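Gripper lets go halfway to the basket, then the arm keeps moving like nothing happened

Posted by Uyên Vũ, 27/05/2024
Tags: Kukent arm, Illitz soft gripper, cable, communication fault

Hi all! I've been fighting with this pick and place setup for longer than I want to admit, so any ideas are welcome, even the obvious ones. 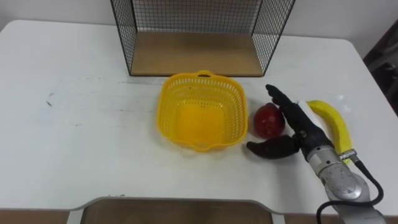
What it's supposed to do

Pretty simple on paper. The arm comes in low from the right, closes the two rubber fingers on a piece of fruit, lifts, swings over and lets it down into the yellow basket. Then it goes back for the next one. It's a little Kukent arm with an Illitz two-finger gripper on it, and the program is mostly the Illitz demo with my own positions swapped in. We use it to try out grip settings on fruit that bruises easily (ours gets eaten afterward, bruised or not).

What it does instead

Most of the time it's great. Then every so often the fingers spring wide open somewhere between the pickup and the basket, and whatever it was holding drops. If I'm lucky it lands on the table and rolls. If I'm not lucky it goes on the floor. And the part that bugs me the most is that the arm does not stop! It finishes the swing, lowers an empty gripper into the basket, "releases" nothing, and goes back for more.

The round fruit is worse than the bananas, although I wonder if that's just me noticing it more, what with all the rolling.

The log has a line that says "tool comm lost, retry" and then "tool comm OK" right after it. I searched the whole log and there are plenty of those, but not every one goes with a drop. The first drop was on cycle 1,108 after a clean run, so for a long time I was telling everybody that it couldn't be the wiring, because bad wiring would've shown up on day one. Right?

Things I tried: more grip force (squished fruit, still dropped), slower approach, a fresh install of the gripper software, and unplugging the gripper and plugging it back in. That last one fixed it for a whole afternoon and I got very excited for no good reason.

Also, yesterday I reached in to grab a fruit that had dropped, and the arm was still on its way back. It bumped my wrist. No harm done, it was moving slowly, but I didn't love it and I'd like to know if there's a setting for that.

Edwards

Sounds like it's the force. Those soft fingers slip a lot if the skin of the fruit is shiny. Turn it up some more or put a bit of grippy tape on the inside. Worked for me on a different brand.

Yesenia Sotelo

Hi Uyên! I don't think it's the force, sorry Edwards. If the fingers were slipping, the fruit would slide out and the fingers would close up on the empty space. Yours are springing open, and that's a gripper that got told to open, or one that lost its connection and went to its default. With the comm line in the log I'd put my money on the second one.

Before you do anything else, please stop putting your hand in there while it's running. I'm saying this as a person who did the same thing with the bigger Kukent at our shop in Brustow and had a purple thumb through all of December. Pause the program, wait until the arm is standing still, then reach. I'd slide that chair away from the table too. It's right up against the working side, and a chair is an invitation to sit down and lean in.

Now look at your cable. It comes off the connector at the wrist and hangs out in a big loop down past the arm. That loop moves every time the wrist turns, and all of that pull ends up on one little connector. It can be fine for ages and then a conductor starts to go, or the collar backs off a hair, and you get a dropout that lasts a blink. So no, a clean first thousand cycles doesn't rule out the wiring at all. I'd say it points right at it. And your lucky afternoon after replugging fits too.

What I'd do, with the arm powered down for the first part:

Unscrew the collar at the wrist, look at the pins for anything bent or dark, and put it back finger tight. Mine has 8 pins and one of them had sunk back into the plastic, and you could only see it with a flashlight from the side.

Feel along the first bit of cable after the connector. If there's a spot that's softer than the rest or holds a kink, that's your culprit, and you want a new cable. Don't tape it.

Fasten the cable to the arm a short way back from the wrist with a hook-and-loop strap, with enough slack that the wrist can turn all the way in both directions without tugging. Zip ties pulled tight will chew through the jacket, so skip those.

Power up, leave the table clear, and jog only the wrist back and forth slowly with the log open. Stand back, hand on the stop button. If you get the comm line at the same wrist angle every time, you've found it.

That takes care of the cause, but the arm carrying on with an empty gripper is a separate problem and I'd fix it even if the cable turns out to be perfect. The Illitz demo program only checks the grip once, right after closing. Copy that same check and put it 2 more times in the program, once after the lift and once just before the gripper goes down over the basket. If it fails, go to a stop with a message on the screen, and make it wait for a person to press resume. Do not let it resume by itself.

Then go into the tool settings and find what happens on lost communication. Ours came set to "open", with the retry time at 2,000 milliseconds, so it would drop the part and then cheerfully reconnect as if all was well. I changed it to "hold" and set the arm to a protective stop on the first lost message. One warning about "hold": if a finger or a sleeve is what it's holding, it will keep holding that, so find out how to release it by hand before you switch. On a soft gripper at fruit force I'm OK with that. On a hard metal one I'd think about it a lot longer.

Uyên Vũ

Oh wow, thank you!! I did the wrist jog this morning and got the comm line over and over with the wrist turned most of the way clockwise, and hardly ever anywhere else. The pins look fine to me, but there's a soft spot in the cable just past the connector, and if I wiggle it the gripper light blinks. I feel a little silly about the week I spent on grip force.

New cable is ordered and I've shut the arm down until it gets here. The tool setting was on "open", same as yours. I haven't changed it yet because I can't find the manual release for my model, so if anyone knows where that is I'd appreciate a pointer. The chair has been moved!

Yesenia Sotelo

Great find! On mine the release is under a small rubber plug on the gripper body, and you push it with the short hex key. I can't promise yours is the same, so ask Illitz support with your serial number and don't go poking around in there with the power on. When the new cable is in, run the wrist jog again before you put any fruit back on the table, and let us know what the log says.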